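ケーブルテレビのセットトップボックスで動画配信サービスも見る場合、別契約は解約していいのでしょうか

はじめまして。いつも皆さんのやりとりを読んで勉強させていただいています。長文になりますがお付き合いください。

わが家は地元のケーブルテレビ局Clastixに加入して6年になります。先月届いた会報に、10月から新しいセットトップボックスで動画配信のNoranceが見られるようになりますと書いてありました。今はテレビにつないだ別の小さな端末でNoranceを見ていて、リモコンが二つあるのが母にはどうもややこしいらしく、ひとつで済むなら大変ありがたいお話です。

ただ、会報をよく読むと「Noranceパック 月額523円(税込)」とあり、今Noranceに直接払っているのは月561円です。これは今の契約をやめてパックに入り直したほうが得ということなのか、それとも今の契約のままでも新しいボックスで見られるのか、そこがよくわかりません。母が途中まで見ている連続ドラマの視聴履歴が消えてしまうのも心配です。電話窓口は夕方にかけるといつも混んでいて、なかなかつながらず……。同じような乗り換えをされた方、いらっしゃいましたら教えてください。

投稿者:ゆずみそ

――――――

うちもClastixで、早めに交換の案内が来たので先に替えてもらいました。リモコンがひとつになるのは本当に楽ですよ!真ん中あたりに専用ボタンがあって、押すとすぐNoranceの画面になります。録画番組を見ている途中でもそのまま切り替えられるので、最初は家族みんなで意味もなく何度も押していました(笑)

ご質問の件ですが、うちの場合は今までのIDでログインするだけで見られました。パックには入っていません。ボックス交換のときに来てくださった作業の方も「お持ちのIDで大丈夫ですよ」とおっしゃっていたので、急いで解約する必要はないと思います。料金の細かいところは夫に任せきりなので、詳しい方にお譲りしますね。

ひとつだけ、文字入力はリモコンだと少々骨が折れます。メールアドレスとパスワードは紙に大きく書いて、手元に置いてから始めるのがおすすめです。わたしは三回まちがえました。

投稿者:縁側のはりねずみ 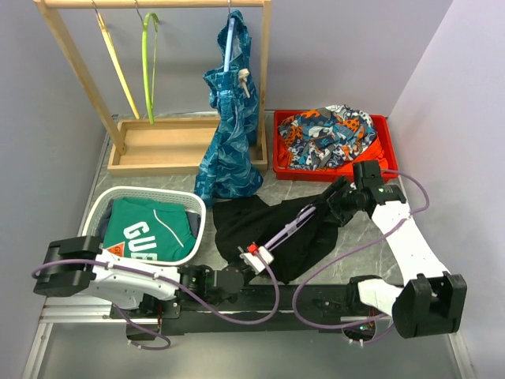 木製ラックと青い柄の布

――――――

ゆずみそさん、こんばんは。以前、別の地域のケーブル局Sastholmで似た乗り換えをした者です。局が違うので細部は異なるかもしれませんが、考え方は同じだと思いますので、少し長くなりますが書いておきます。

まず、見るだけなら前の方のおっしゃるとおり、今のIDで足りることが多いです。ボックスはあくまで入り口で、契約の相手が誰かというのは別の話なんですね。直接契約のままなら請求はこれまでどおりNoranceから、パックにすればケーブル局の請求書にまとまる、というのが基本の違いです。

次に料金です。561円と523円ですから、差額は月38円になります。ここで気をつけていただきたいのが、パックの値段に条件がついていないかどうかです。わたしのときは、パックの割引は電話とのセット契約が前提で、そこを読み落として最初の請求書で首をかしげました。会報の欄外に小さな字で注意書きがないか、一度虫めがねで見るくらいのつもりで確かめてみてください。

それから視聴履歴ですが、これはIDにひもづいています。パックに入るときに「新しくIDを作る」を選んでしまうと、履歴もお気に入りもまっさらになります。「お持ちのIDと連携する」のほうを選べば、お母さまのドラマも続きから見られるはずです。連携が済んだあと、直接契約のほうが自動で止まるかどうかは局によって扱いが違うようで、わたしの場合は自分で止める必要があり、ひと月だけ二重に払いました。もったいないことをしました。

順番としては、ボックスを交換して今のIDで見られるのを確かめ、しばらくそのまま使ってみて、それからパックを検討なさるのがよいかと思います。電話は朝の9時台が比較的つながりやすかったです。窓口では「既存のIDを引き継げますか」「今の契約は自動で止まりますか」の二つをそのまま読み上げればだいたい話が通じます。

なお、今お使いの小さな端末がVrettos製でしたら、しばらく捨てずに取っておかれるといいですよ。寝室のテレビにつなぎ替えて、同じIDで使えますから。

投稿者:古時計

――――――

お二人とも、ご丁寧にありがとうございました。欄外に本当に小さな字で「ネット回線をご契約中の方に限ります」と書いてありました。うちはテレビだけの契約なので、対象外のようです。まずは今のIDのまま使ってみることにします。母には紙に大きくパスワードを書いて渡しておきます。

投稿者:ゆずみそ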